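Home | Issues | Authors | Search

3.2 Surface light and reading comfort at shared work tables

The second part of our study considers the light which reaches the table surface in the evening hours. In the first part (Section 3.1) we treated only daylight, and there the differences between the rooms were small. In the evening the situation is more complicated. Most of the rooms in our sample have ceiling lamps which were installed for general use, and the tables were moved later to other positions without changing the lamps. As a result, many tables receive their light from one side only.

We measured the illuminance at 354 tables in the Lomari district. At each table the meter was placed flat on the surface, at the center and near each corner, and the mean of these readings was taken as the table value. Tables with a personal lamp were measured with this lamp switched off. After removing the tables for which one or more readings were missing, 314 tables remained for the analysis. The total number of single readings, including repeated ones, was 3368.

The color of the table top was recorded in 3 classes: dark, middle and light. This was done by eye, with a printed gray card as a help. Minami and Sekiguchi have proposed to use a reflectance meter for this purpose, but we did not have such an instrument during the field work in May, and we think that the simple classes are sufficient for the present question. Figure 4 gives a light gray top under low room light. 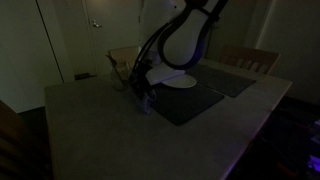
Figure 4. A light gray rectangular table in a dimly lit room.

The readers were asked to judge their comfort after they had read a printed text of two pages. They gave one mark for the brightness of the page and one mark for the contrast between the page and the table around it. We expected that the two marks would follow each other closely. In the rooms with strong light this was the case. In the rooms with weak light, however, the contrast mark depended more on the color of the table than on the measured illuminance. Readers at dark tables complained more often that the white page was tiring, even when they called the page itself too dim.

This result agrees in part with the earlier work of Tanabe, who studied drawing offices and found that a middle gray surface was preferred for long tasks. It does not agree with his remark that the effect disappears below a certain light level. One possible explanation is the age of the readers, as his group was much younger than ours. Another is the paper: Tanabe used a matte drawing paper, while our texts were printed on ordinary office paper with a slight shine.

We also note a weakness of our method. The readers could choose their seat freely, and those who are sensitive to low light probably avoided the darkest places. The comfort marks for these places may therefore be too high. In Section 3.3 we describe a smaller test in which the seats were given by lot.

Related articles
Tamura, D. Daylight from north windows in narrow reading rooms
Mwakyusa, K. Table height and posture among older readers
Minami, A., Sekiguchi, Y. A simple reflectance scale for furniture surfaces

Copyright the authors | Contact the editors | Back to top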